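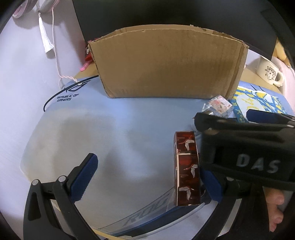
November, started writing at 7:40 in the morning, tea at my elbow

Picking up where I left off on the packing bench work, and I want to get this down before the others come in, because yesterday ran long and I went home with half of it only in my head. Rizwan, if you are reading this over my shoulder later, your notes on the grip pads are folded in below, and I have tried to be fair to them.

First the handling sessions. We are still collecting demonstrations with the hand-held gripper, which means a person holds the thing by the handle and does the job the way they would do it, only through two fingers. The target for this stage is 3,000 good grasps across all the small gift items, and "good" means picked up, carried, and set down without a slip or a scuff. I have stopped being precious about where people do them. Some do them at the packing bench, some at their own desks with their own things around them, and I think the mix is healthy for us. The arm is going to meet all sorts of surfaces once it goes over to Bandholm, and I would like it to have seen more than our one gray bench top.

The resin blocks are what I have been thinking about most. The two-cube stack with the white cranes inside and the dark reddish interior is a lovely object and an absolute pest to grasp. It stands up tall and narrow, so if one finger touches before the other it wants to walk or tip. And it is see-through at the outside, so the depth reading goes looking past the surface and finds the cranes. The clear cube with the little printed picture in it is worse for the depth reading and easier for the fingers, being so small and squat. Between those two we have most of our failures from the last stretch.

What I do by hand, and what I had never put into words until I had to teach it, is open the jaws wider than seems necessary, come down straight, and then close slowly so both pads arrive together. Shiuli does something different and frankly better. She comes in with one finger almost resting along the side of the block, lets it sort of introduce itself, and then brings the other one over. She says she packed glass ornaments at Cutania for years before she came to us and that is how you hold anything you can't afford to buy. I asked her to slow it down for me and she laughed and said it doesn't work slowed down. So we recorded her at full speed, 80 grasps, with a break in the middle, and I will go through them this week.

Numbers from the bench arm on the tall block, using the policy trained before Shiuli's grasps went in: 70 percent picked cleanly. I wrote in the last entry that I expected better. I still do. Most of the misses were the one-finger-first kind, and a handful were the arm closing on air a little in front of the block, which I blame on the resin.

9:15

Rizwan is in. He wants it recorded that the pads need wiping between runs, every ten grasps or so, and that I have not been doing it. Guilty. The ridges pick up lint from cardboard and then the resin slides. He has put a cloth and a spray bottle on a hook by each station, and written WIPE on a piece of tape in letters you could read from the parking lot.

He also wants me to write down the other thing we talked about, which was really two conversations, one at the bench and one over lunch that went on till my soup was cold.

The one at the bench was about boxes. We have been treating the cardboard box as a fixed target, flaps open, square, waiting politely. Real boxes at the end of a shift are not like that. The flaps get torn and creased, they lean in, and one of them always ends up where your hand wants to go. A person just nudges the flap away with the back of a knuckle while carrying the item and doesn't notice having done it. The arm has no back of a knuckle. Rizwan's suggestion is to stop handing out fresh boxes for the demonstrations and let people use beat-up ones, and to include the nudge as part of the grasp when it happens. I agree. I will change the instruction sheet today. (Old wording: "Use an undamaged carton." New wording: "Use whatever carton you have. If a flap is in the way, move it however you would.")

The one over lunch was about the packers, and it is harder to write up neatly.

When the arm goes live on the small gift line, there are six people on that line whose day changes. I had been describing it, in meetings and to myself, as the arm taking the repetitive lifting and the people moving up to checking and finishing. That is still the plan and I believe in it. But Shiuli, who had been quiet up to then, said that for her the lifting is where the checking happens. She feels a chipped corner before she sees it. If the arm has already put the block in the box, she is checking by looking down into a box, and she will miss things she would never have missed before. And then it will be written down as her miss.

I had no good answer at the table. I have been turning it over since and I have a few partial ones, which I'll put here so they can be picked apart.

One is to have the checker go first. Person picks the item off the tray, handles it, sets it upright for the arm. That keeps the hands on the product, but it also keeps the person lifting every single piece, and it ties them to the arm's pace, which I like least of all. I watched the line at Ekanayake two years ago where they had done exactly that, and everyone there had the look of people trying to keep up with an escalator.

Another is to let the checker set the pace, with a foot pedal or a simple button, so the arm waits for the person. Rizwan says this is easy on our side. It costs throughput and somebody will complain about it upstairs. I would like to try it anyway and have the complaint with real figures in front of us.

The third is to use what the fingers feel. The pads do give us a signal when they close, and a chipped edge ought to look different from a clean one, at least on the hard resin pieces. I am hopeful and also wary. I don't want to promise Shiuli a sense of touch in a machine that can't yet tell the front of a clear cube from the back of it.

11:30

Ran the pad signal idea on rejects. Rizwan dug out the tray of seconds from under the bench, and we closed on each one by hand and looked at the traces. Big chips show. Small ones, the kind you find with a thumbnail, do not show at all. Shiuli went down the same tray with her eyes shut, partly to make a point, and found every one of them, and then found one more that we had in the clean pile. So that is that for now. I've written "not a replacement for handling" at the top of the page for the pad signal work and underlined it, and I would ask that it stay underlined if anyone copies the page out for Bandholm.

While we were at it we talked about how the demonstrations get credited. At the moment the log has a session code and nothing else. Shiuli asked, quite mildly, whether the arm would be using her way of holding things after she retires, and I said yes, I supposed it would, if the training goes the way I hope. She was pleased, I think, and also a bit thoughtful. I've asked for names to go in the log for anyone who wants theirs there, and for session time to be paid at the trainer rate and not the packing rate. It is teaching. I should have raised it at the start and I'm sorry I didn't.

2:20

Practical things, before I forget.

The Bonard gripper (the one on the bench arm, not the hand-held) has a sticky left finger again. It closes a hair late when it has been sitting overnight. Worked it by hand a few times and it freed up. If it is doing the same tomorrow I'll take the pin out and clean it, and in the meantime please run it open and closed before trusting any of the first picks of the day. It occurs to me that some of my one-finger-first misses may be this and nothing to do with the policy, which would be embarrassing and also rather good news. Need to rerun the tall block after the pin is cleaned before I say another word about that 70.

Holding the hand-held one for long stretches is tiring. Two people have mentioned sore thumbs. I did an hour of it myself and mine is sore too, down at the base. Sessions to be no more than twenty minutes from now on with a proper break after, and I'd like us to try a softer wrap on the handle. Rizwan has some tennis grip tape at home and will bring it in.

Surfaces: fabric-topped mats and mouse pads behave differently from bare wood when you set the tall block down. On the soft ones the block settles and rocks very slightly as you let go, and if you open the jaws fast it can follow one of the pads over. People slow down for it without being told. I'd like plenty of both kinds of surface in the set, so please write down which you were working on. A word will do.

Light: the clear pieces are much easier to read with the lamp off to one side. I haven't tested this properly, I only noticed it after lunch when I moved the lamp to find my glasses.

4:45

Sat down with the line crew at the end of their shift, all six, with the good biscuits. I told them the go-live is pushed back until we have tried the pedal version, and that Shiuli and one other person of their own choosing will sit in when we decide what counts as good enough. I had expected more questions about the arm and instead got a great many about the break schedule, which is fair, since the present one is built around the carton deliveries and nobody has thought about what happens to it when the packing runs steadily. I hadn't either. Took two pages of notes, which are clipped behind this one.

One of them asked if he could have a go with the gripper, and then they all wanted a go, and we were there until well past the hour with people betting biscuits on who could box the tall block first. Those grasps were not recorded. Some of them were very good and I'm kicking myself.

To do:
Clean the pin, left finger, Bonard.
Rerun tall block, same policy, fresh pads, lamp to the side.
New instruction sheet out to everyone who has the old one.
Go through Shiuli's 80 and mark where the first finger touches.
Ask about pedals. Rizwan thinks there is one in the cupboard from the old sealing machine.
Write to Bandholm about the date, and copy the crew in.
More biscuits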